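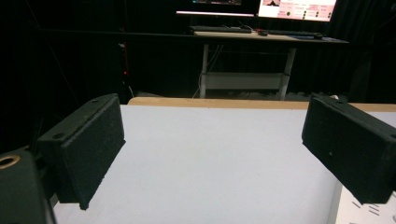
How long does the Skasberg open day take? Two hours if you do the talk and the demo, and less if you skip the talk.

I went on 5 Jan 2023 with Anisa Tjoa, who had signed us both up. Rukhsana Hayat gave the talk in room 312 - mostly on how people teach a robot to pick things up. Then we went down to the demo in groups of four. I got a turn with the gripper and was slower than Anisa. Parking is on the Tambunan side. They plan another one in April.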